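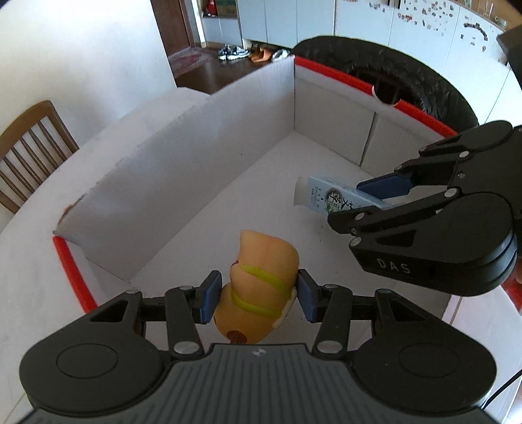
Sentimental nonsense, a reader from Pumlow wrote to me after my June column, and if people want to keep every old thing they own they should rent a bigger house. I have thought about that letter a good deal, more than the writer probably meant me to, and I still can't agree with it.

What I had said in June was only that our towns ought to make it easier to pass things along. When I first moved to Plurley, you could leave a box of outgrown things at the end of the driveway with a note on it, and by supper the box would be gone and some child up the road would be happy. Now there is an ordinance, and a fine of 36 dollars, and most of us (me included, I'm sorry to say) just put the box in the trash and feel bad until dinner.

I do understand the complaint about mess. Kollitz Street looked awful for a while, with soggy couches on the grass all through one spring, and I wouldn't have wanted to live across from them either. But a couch in the rain and a box of clean playthings are different animals, and surely a town of grown people can write a rule that knows it.

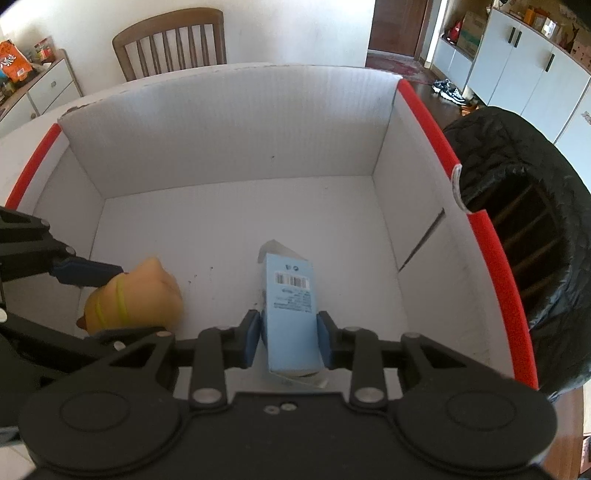
A box of small things, still good for somebody.

Over in Hsueh they set aside two Saturdays a year – well, they call them swap days – when anything goes at the curb from 7 in the morning until dark, and whatever is left gets hauled off by the town. My sister-in-law came home from the last one with a bread machine, a sled and a lamp so ugly that we have all grown fond of it. She gave away plenty too, and met neighbors she had only ever waved at.

I'd like us to try it here, just for one year, and see how the lawns look afterward. The council takes up the yard rules again in September 2015, and I plan to go and say my piece, which I will try to keep shorter than this one.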